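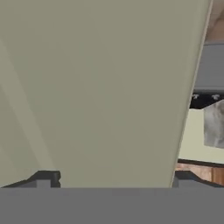

Gray-green, matte. The lighter band on the left is the light.

Home Kitchen Paint Tools Letters

How to pick a gray-green for a kitchen and not believe the chip

By Naomi Kashindye

I have read a lot of advice about sage, olive, lichen and whatever else the paint companies are calling gray-green this year. Most of it says the color is "calming" and "goes with everything." I doubt both. Gray-green goes with plenty of things at noon and then turns into wet cardboard under a warm bulb at dinner. If you still want it, and I did, these are the steps I'd follow. They take longer than the ones on the back of the can.

1. Ignore the name
Bridel sells one called Quiet Field and Clolline sells one called Old Pasture. I brushed both onto the same board and my neighbor Lesego Potgieter couldn't tell which was which. Neither could I an hour later, and I'd forgotten to label them. Write the name on the back of the board before you open the can.

2. Don't trust a chip
A paper chip is tiny and you hold it at an angle that flatters it. Buy sample pots. Get 2, three at most. People who come home with nine samples end up picking white.

3. Paint boards, not the wall
The usual tip is to put a patch straight on the wall. I don't like it. The old color surrounds the patch and pushes your eye around, and the edge of the patch can show through later. Use stiff white board, as big as you can stand to carry. Mine were 26 inches on the long side. Put on two coats, all the way out to the edges, and let the first dry for as long as the label says.

4. Move them
Stand a board upright by the window, then lay it flat, then lean it somewhere dull. The same paint will look like different paints. A band of light across one part can make you swear there's beige in the mix. There may be. Look at the shaded part too before you decide, as most kitchens have more shade than the brochures do.

5. Look at it over the counter
Cabinets and walls get seen next to the worktop and all the stuff that lives on it. I wouldn't clear anything away for this. If the toaster stays out all year, leave it out for the test.
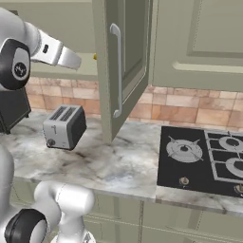 The gripper over the kitchen counter, with appliances below.

Shiny metal throws bright spots that make a flat color look flatter still. Some people like that. Stand where you normally stand to cook, look for a minute, and go do something else.

6. Check it under your real bulbs
Stidberg prints a little chart that matches its greens to bulb types. I followed it once, in February, and the color it promised never showed up. Turn on the lights you own. If you plan to change the bulbs, change them first.

7. Question the finish
Store staff will steer you to satin for anything in a kitchen. They may be right about wiping it down. They say less about glare, and satin does show every roller mark on a big flat door. Matte hides more and, in my experience, scuffs more. Ask for a sample in the finish you'll be using. Sample pots often come in just one finish, and the label may not mention it where you'd look.

8. Wait
Leave the boards up for 6 days. I know. Nuria Bustamante, who paints for a living, says two is plenty, and she has done a great many more kitchens than I have. I changed my mind on day five, so I'm sticking with six.

9. Buy it all at once
Ask for the cans to be from one batch, and mix them together in a bucket anyway. "Computer matched" is a phrase I've stopped listening to. Keep one cupful in a jar with a tight lid for touch-ups.

What about primer in the paint?
Wieczorek says its all-in-one needs no primer on bare wood. Try it on the inside of one door. Mine needed a third coat, and by then I could have primed.

A reader, Ayanda Buthelezi, wrote to ask whether a darker shade hides grease. It hides it from you. The grease is still there, so wash the doors well before you start and rinse off the cleaner.

Last updated October 2, 2026

Contact the editor | Copyright Naomi Kashindye | Back to top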